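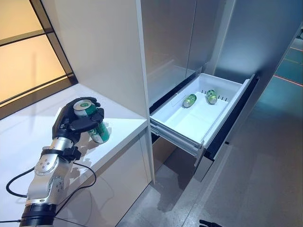

Canette verte et blanche tenue couchée, la seconde debout sur le plan de travail blanc.

Cahier d'atelier – fonds Abeysekara, permanence juridique et égalité de traitement

État en fin de séance : bobines du premier carton transférées, sauf celle marquée « foyer / suite ». Cassettes non commencées. Le logiciel Gistau reste en version de janvier jusqu'à la fin du lot, pas de mise à jour entre deux cartons.

Rappel du périmètre pour qui reprendrait en cours de route. Le fonds contient les entretiens enregistrés par la permanence avec des salariés et des locataires qui contestaient un refus d'embauche, de logement ou d'avancement, plus les réunions de préparation avec les avocats. Les dossiers papier correspondants sont conservés à part. L'atelier transfère, décrit, et propose un niveau de communicabilité. Il ne tranche pas sur l'ouverture au public.

Réglages du magnétophone Farberg : azimut repris à l'oreille sur les consonnes, en mono sommé, puis contrôlé au vectorscope. Pas de correction à la volée. Le fichier de conservation reste brut, silences et claquements de micro compris. La copie d'écoute reçoit un filtre coupe-bas léger et rien d'autre. On avait essayé un débruitage en janvier : les sifflantes devenaient métalliques et deux mots de la déposition du plaignant passaient de « peu probable » à « probable » pour un auditeur non prévenu. Abandonné pour tout ce qui touche à une parole susceptible d'être citée.

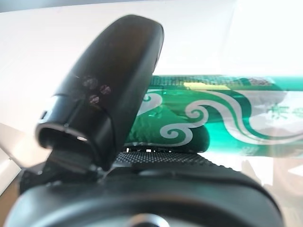 Vasanthi Siriwardena
16 juin 2026 – Temps de lecture : 5 min

Bobine 12. Étiquette au stylo bleu : « prud'hommes, préparation ». Contenu réel : la préparation annoncée sur la première moitié, puis un entretien sans titre, autre voix, autre pièce. Le bruit de fond change nettement à la jointure et la vitesse d'enregistrement aussi. J'ai fait deux passages, un par vitesse, et gardé les deux fichiers complets. La notice renvoie à l'un pour la première partie, à l'autre pour la seconde. Ne pas monter une version « propre » à partir des deux : si quelqu'un demande un jour d'où vient telle phrase, il faut pouvoir le montrer sur un transfert continu.

Identification des voix. L'avocate se nomme au début, le plaignant est appelé par son prénom seulement. Une troisième personne traduit par moments et n'est jamais présentée. Dans la notice : « interprète non identifié(e) ». J'ai retiré l'attribution proposée dans l'ancien inventaire, qui reposait sur une ressemblance avec une voix du carton suivant. Si le dossier papier donne un nom, on corrigera avec la cote de la pièce en référence.

Transcription. Le moteur Skurnari sort un texte lisible sur les passages d'une seule voix et décroche dès que l'interprète parle en même temps que l'avocate. Les erreurs ne sont pas réparties au hasard, elles tombent sur les mots qui comptent. Relevé sur cette bobine :
– « licencié » rendu par « l'ancien », à plusieurs reprises, toujours après une voyelle ;
– « discriminatoire » correct en début de phrase, remplacé par « des terminatoires » quand la bande fluctue ;
– négations avalées : « il n'a pas reçu la lettre » devient « il a reçu la lettre ».

Le dernier point suffit à interdire la mise en ligne d'une transcription non relue. Une date de réception de lettre commande un délai, et la phrase dit l'inverse de ce qui est prononcé. Règle à porter dans la fiche de procédure : relecture intégrale à l'écoute pour tout passage où figure un acte, une notification ou une audience. Le reste peut rester en transcription automatique, avec la mention en tête de fichier.

J'ai gardé les hésitations dans le texte de travail. Elles partiront de la version de consultation, sauf lorsque la personne se corrige sur un fait. Exemple du type à garder : « le chef d'équipe, non, l'adjoint, m'a dit que la place était prise ». La reprise modifie la personne visée, elle n'est pas un tic de langage.

Vocabulaire d'indexation. Le thésaurus hérité mélange le motif invoqué (origine, activité syndicale, sexe, état de santé) et le domaine (emploi, logement, accès à un service). Un même entretien se retrouve donc sous « syndicat » ou sous « foyer » selon l'humeur de la personne qui indexait. J'ai séparé en deux champs, motif et domaine, tous deux répétables. Le motif est celui que la personne énonce, pas celui que nous retiendrions aujourd'hui en lisant le dossier. Quand l'avocate requalifie en cours d'entretien, on indexe les deux et on place un repère temporel sur la requalification.

Cas pénible : les entretiens où le mot n'est jamais prononcé. La personne raconte des horaires, un casier, une chambre refusée après visite. L'ancien inventaire met « racisme » en mot-clé sans autre précision. J'ai laissé le champ motif vide et rédigé le résumé au plus près des faits rapportés. La recherche plein texte trouvera « chambre » et « refus », elle ne trouvera pas l'interprétation. À discuter avant d'étendre au lot complet, je vois bien l'inconvénient pour un lecteur qui cherche par thème.

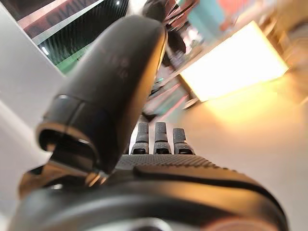 Reste la question du secret. Les réunions de préparation entre l'avocate et son client ne se traitent pas comme les entretiens menés par les militants de la permanence, même quand les deux se suivent sur la même bande. La bobine 12 en est le cas type. Le niveau de communicabilité est posé par segment, et non plus par support, ce que Gistau accepte à condition de créer les segments avant d'enregistrer la notice. Dans l'ordre inverse, il applique le niveau du support à tout ce qu'on découpe ensuite, sans message d'avertissement. Perdu une bonne partie de la matinée à comprendre d'où venaient les segments ouverts par défaut. Procédure retenue : créer le support en « fermé », découper, rouvrir segment par segment.

Les autorisations signées dans le dossier administratif couvrent l'enregistrement et « l'usage par la permanence ». Aucune ne mentionne la consultation par des tiers, encore moins la diffusion. Je les ai classées en trois états dans le tableau : accord écrit limité, accord oral sur la bande, rien. Pour l'accord oral, noter le repère et transcrire la formule exacte. Sur la bobine 5, la personne dit oui à l'enregistrement puis demande, plus loin, qu'on ne fasse pas écouter « la partie sur mon frère ». La demande vaut pour nous aussi. Segment fermé, avec renvoi à la phrase.

Tiers nommés. Contremaîtres, gérants, voisins : ils sont cités avec leur nom complet et accusés de faits précis, parfois sans suite judiciaire connue. Masquage dans la transcription de consultation par la fonction entre crochets, aucun bip sur l'audio à ce stade. La table de correspondance est tenue hors de Gistau, sur le volume à accès restreint. Ne pas la joindre aux exports, même internes.

État physique. Bobine 18 : odeur de vinaigre marquée dès l'ouverture de la boîte, bord de bande ondulé, spires irrégulières. Isolée dans une boîte ventilée, loin des autres acétates. Transfert à faire en priorité et en un seul passage, tension réduite, sans rembobinage rapide préalable. Je préfère attendre que le Farberg ait ses galets nettoyés et un essai sur bande sacrifiée. Collages de la bobine « foyer / suite » : adhésif migré, une spire accroche la suivante. Arrêtée dès la première résistance, remise à plat, rien d'arraché. À reprendre à deux, une personne à la bande et l'autre à l'enregistrement.

Contrôle des fichiers. Empreintes calculées à la sortie du transfert puis sur la copie distante, comparaison sans écart. Le fichier du second passage de la bobine 12 portait une mauvaise vitesse dans les métadonnées, corrigé dans la notice et non dans le fichier pour ne pas casser l'empreinte. Il faudrait un champ « anomalie de métadonnées embarquées », pour l'instant c'est dans les remarques.

À faire :
– demander la pièce d'audience du dossier papier pour l'interprète ;
– compléter la fiche de procédure (segments, négations, accord oral) ;
– sortir la liste des mots que Skurnari déforme et la passer en lexique personnalisé, puis refaire tourner la bobine 12 sans écraser la première sortie ;
– vérifier si « M. le délégué » désigne la même personne dans les deux moitiés de la bande ;
– galets et guide du Farberg ;
– reprendre la discussion sur le champ motif laissé vide, avec des extraits sous la main.

Question ouverte sur les silences. Dans l'entretien sans titre, l'avocate demande si quelqu'un d'autre était présent et la réponse n'arrive pas, ou arrive hors micro. On entend une chaise. J'ai noté « [pas de réponse audible] » et non « [silence] ». Même formule à employer partout, à reporter dans les transcriptions déjà faites du premier carton.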